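Nesting (tableware)

Nesting is the practice of making and storing bowls, cups and other open vessels so that a smaller one sits inside a larger one. A group of vessels made for this purpose is called a nest, or a nesting set. The word is older than the modern kitchen and was used for boxes, baskets, weights and small tables before it was used for bowls. Nesting is different from stacking, in which vessels of the same size are placed one on top of the other, although in everyday speech the two words are often mixed.

Principle

For two vessels to nest, the inside of the larger one must be wider than the outside of the smaller one at every height. This is easy to reach with sloping walls and difficult with straight walls. A bowl that closes in at the top, as many old storage jars do, cannot receive a bowl as wide as its own belly, and so jars of this form are seldom sold in nests.

The angle of the wall is called the draft. A vessel with a large draft nests deeply and comes apart without effort, but it holds less for the same width of rim. A vessel with a small draft holds more, but two such vessels can lock together, above all when there is water between them or when the inner one has expanded from heat. Makers often add a small foot or a step near the base, so that the inner vessel rests on its foot and the walls do not touch.

Materials

Turned wood was used for nests in many parts of Europe. A skilled turner could cut several bowls from one block, one inside the other, using a curved tool. The bowls then share the same grain, and the only wood lost between them is the thickness of the cut. Wooden nests have one weakness, that the bowls become slightly oval as they dry, and a nest that fitted well in the first year may fit badly later.

Pottery nests are harder to make by hand, as the clay shrinks in the kiln and the thrown walls are never fully equal. Enamelled steel, pressed over a form, solved this difficulty, and it became a common material for mixing bowls. Glass came later to the household kitchen. Plastic is light and can be moulded with a thin wall, so that a set takes little room in a cupboard. It can also be coloured through its whole thickness, and sets in which every size has its own colour became usual.

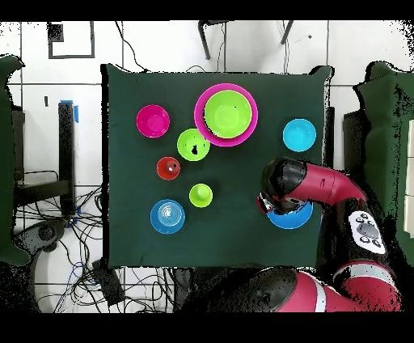 Why do two bowls sometimes stick together after washing?
A thin layer of water closes the gap between the walls, and air can no longer enter below the inner bowl. When the inner bowl is pulled, the pressure under it falls and holds it in place. Drying each bowl before it is put away prevents this.

Sizes and naming

There is no general rule for the sizes in a nest. Some makers number them from the smallest, others from the largest, and a buyer who wants to replace one lost bowl must know which system was followed. In older Canadian catalogues the bowls were often named by capacity in pints or quarts, and later in litres. Rim width is more useful to a collector than capacity, as it can be measured without filling the vessel.

The collector Norbert Boros proposed a simple notation in which the letter N is followed by the number of vessels and the width of the largest rim in centimetres. It is used in a few private lists but was not adopted by the trade.

The Farngate nests

A well-documented group of nests comes from the Farngate pottery, which produced kitchen ware in a pale grey glaze. Its best known line, Cider, was sold in sets of three and in sets of five. The set of three had a pouring lip on the largest bowl only. In the set of five every bowl had a lip, and for this reason the bowls had to be placed with all the lips in the same direction, otherwise they did not sit level.

Farngate stamped its moulds, and the stamp 3057 is found under the middle bowl of the smaller set. Sorin Dumitrescu, who wrote the only catalogue of the pottery, considers that this stamp belongs to a second mould, made after the first was worn. Bowls from the second mould have a slightly thicker foot. The Dervishi collection holds complete examples of both sets, last checked on 21/11/2020.

Care and storage

Glazed and glass nests are usually kept with a sheet of paper or cloth between the vessels, as the unglazed foot of one bowl can scratch the inside of the next. Wooden nests should be fully dry before they are put together. Vessels that have locked may be separated by putting cold water in the inner one and standing the outer one in warm water. With old glass this method carries some danger, and the difference in temperature should be kept small.

See also: Draft (moulding); Mixing bowl; Turned wood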